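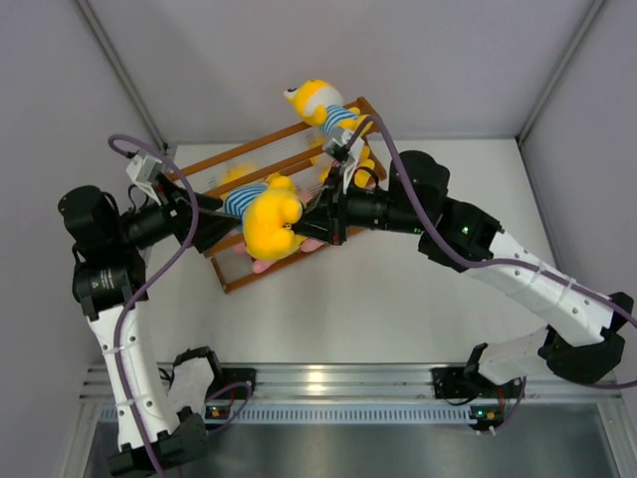

Monday, second half of the Purno set. Got going at 9.30 after faffing with the leader arms, which had drifted again overnight (the left wrist wanted to sit a few degrees off, so I re-zeroed both before recording anything). The task is the same as last week, toys and the rack, and I'm still driving both arms by hand from the leader pair. Two grippers on one soft toy is much harder than it sounds! The yellow one with the stripy shirt is the worst of them — you come in from both sides, the fingers touch the shirt or the fluff, and you feel nothing at all through the leaders, so it's all done by eye. I've started going in slower on the right and letting the left do the settling, and I like how that feels, but I want to see it on the curves before I tell everyone to drive that way.

Target for the set is 600 episodes. I did 24 before lunch and threw away a handful where I'd dithered. Stolier's notes say to keep hesitations in, Trosta's say bin them, and I've gone with binning anything where I stop dead for more than a couple of seconds. Shout if you disagree, it's easy to put them back (they're in the rejects folder, not deleted).

Episode length is capped at 30 seconds now. I was running up against the old cap of 20 whenever a paw snagged on a rail, and then rushing the end, and rushed endings are exactly what the last policy copied. It flung things. Not keen to teach it that twice.

Other bits:

Right gripper trigger on the leader is sticky near fully closed. Squirted it, better, not cured. There's a spare in the Eichhorn box if it gets worse.

Start poses need more variety. I keep laying the toys down the same way round without thinking, so this afternoon I'm going face up, face down, face up, and swapping which colour goes nearest me.

Wrist camera views want checking for fluff filling the whole picture at the grasp. If they do, I'd sooner retrain with the fixed view weighted up than move the mounts again.

Back on it at two. Tea first.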